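Talks and Events | Architecture | Public Buildings

Print this page | E-mail to a colleague

Speaker notes: Converting the Drurkton grain store
Yevhen Holovko, September 2018

Opening

Thank the hosts. Say who I am and that I was project architect from the feasibility stage through to handover.

The building is a grain store on the river side of Drurkton. Brick outside, concrete frame inside, two floors of open storage over a loading hall. It stood empty for years before the town bought it. It is now a public library with a meeting hall on the ground floor.

Total floor area is 3,082 square metres. People usually ask, so say it early.

I'll talk about three decisions: where to put the stair, what to do about daylight, and how much of the old fabric to keep. Costs at the end if there is time.

The stair

The old building had one stair, steep and narrow, in the north corner. It could never have served as the main public route. We looked at an outside stair tower first and dropped it when the planners objected to losing the view of the river front.

The answer was to cut through both floors where the grain hoist used to run. The slab there was already weak and had been patched more than once. Cundell & Marsh were not our engineers, whatever the old flyer says - the structural work on the opening was done by Cema, and I should credit them by name.

The new stair is steel with oak treads. It turns twice. At each landing there is a window seat, and these are now the most used seats in the building. The librarians asked for more of them. We had no room.

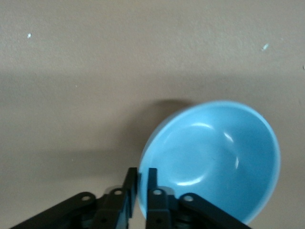

Daylight

Grain does not need daylight, so the walls had very few openings. The floors are deep and the middle was dark at noon.

We were allowed to enlarge openings on the yard side only. On the river side we kept every opening as found and put new glass behind the old iron bars. The rest of the light comes from the roof. There are 20 rooflights, set between the trusses, all facing north.

Pause here for questions on glare. There is usually one. The blinds on the upper floor went in during the first March after opening, when low sun was reaching the reading desks from the yard side. We should have fitted them at the start.

What we kept

The loading hall floor is original. So are the cast columns and the hopper mouths in the ceiling, which we cleaned and left open. The timber boarding upstairs was too far gone and most of it was replaced.
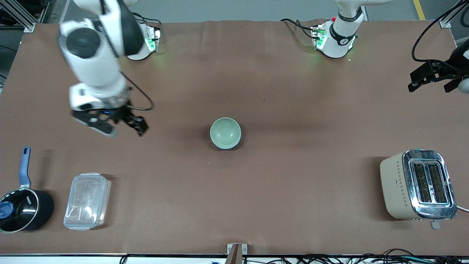
The columns took longer than planned. Each one had been painted many times and the client wanted bare metal. We stripped one as a trial, did not like it, and agreed on a dark grey paint for the rest. The trial column is still bare, next to the issue desk.

Meeting hall: 338 square metres, flat floor, folding wall at one end. Mention that the wall is heavy and takes two people.

If asked about costs

The roof was the largest single item. The stair came second. Fees were fixed at the outset and did not change. Snagging ran on for 5 months, mostly doors.

Site visits can be arranged through the library desk. Plans are on the handout.

This website uses cookies. By continuing to browse you agree to our use of cookies.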